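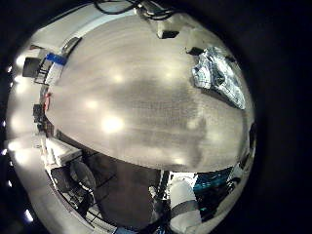 Why does brushed steel go dull in a kitchen even when it gets washed every day?

Most of the dullness is a thin film of grease and dried minerals that settles into the fine lines of the finish, and ordinary washing tends to spread it around before it lifts it.

4. Surfaces, Film and the Matter of Foil

4.1 What people mean by a clean bowl

We began the Plingate study thinking that we would spend most of our time on cleaning products, and we ended up spending a great deal of it on light. When we asked the cooks and dishwashers at our two kitchens, Smadi and the larger canteen at Prurkham, how they decided that a steel bowl or pot was clean, very few of them spoke of touch or smell. They tipped the thing toward the ceiling lights and looked at what came back. A bowl that gave a bright, tight spot of light was put on the shelf, and a bowl that gave a soft, cloudy glow went back in the sink, sometimes more than once, and sometimes with a sigh we could hear from across the room.

It is a sensible habit, and we grew rather fond of it, but it has its troubles. A satin finish is made of very fine marks, often running in circles on a rounded piece, and these marks scatter light all by themselves. Figure 1 shows how several overhead lights turn into round spots of different strength on one curved piece of brushed metal, with a darker gray smudge lying across the middle and right. From a view like this we would not care to say whether such a patch is film on the metal or simply the reflection of something shadowed nearby, and the kitchen workers were often in just the same position. The usual way to settle it is to turn the bowl a little. A reflection slides across the metal as you turn, while a film stays where it is and goes along with the bowl.

Figure 1. Curved brushed metal under overhead lights, with a creased piece of aluminum foil at the upper right.

4.2 The wiping trials

For the trials themselves we used 80 bowls, all with a satin finish and all in daily use before we borrowed them (we are grateful to the Prurkham kitchen for putting up with the gaps on its shelves through most of August). Each bowl was given a thin coat of cooking oil, left overnight, and then cleaned by one of 3 methods: a soft cloth with warm soapy water, the same cloth followed by a splash of white vinegar, or a ball of crumpled aluminum foil with soapy water. The foil method was not on our first list at all. It came from the dishwashers at Smadi, who had used it for years on baking trays and wanted very much to know what we thought of it.

We asked our judges to look at every bowl under the same lights and mark it as clear, cloudy or in between. Over the whole study we gathered 606 judgments, which sounds like a tidy number until you have sat through them. Cloth and soap alone did a fair job on the outside of the bowls and a poorer one near the rim, where fingers go. Adding vinegar gave the most clear marks, above all in the kitchen with the harder water. The foil lifted stubborn spots quickly, and the people who used it were pleased with it, but it also left short bright scratches that crossed the circular brushing, and several judges took these for streaks of soap.

We should say a kind word for foil all the same. On a plain tray that will never be looked at closely, it works, it costs next to nothing, and a used piece can be folded over to find a fresh edge. Our worry is only with satin finishes, where the pattern of the brushing is a good part of what the eye is reading. A gentler hand helped somewhat, and so did following the direction of the marks, although this is harder than it sounds on a deep curve when there are more than 200 pieces waiting by the sink.

4.3 Lights and where to stand

One small change did more for agreement between judges than any change of cleaner. At first we let people stand wherever they liked, and two judges might look at the same bowl and give it opposite marks, each of them quite sure. Once we put a strip of tape on the floor and asked everybody to stand behind it and turn the bowl once all the way around, the disagreements dropped off nicely. The Prikar lamp stand, which we had bought for the purpose and had high hopes for, made less difference than the tape did, and we stopped using it partway through.

We have kept the bowls that were cleaned with foil and plan to look at them again after a few more months of ordinary kitchen use, to see whether the scratches soften into the finish or stay as they are.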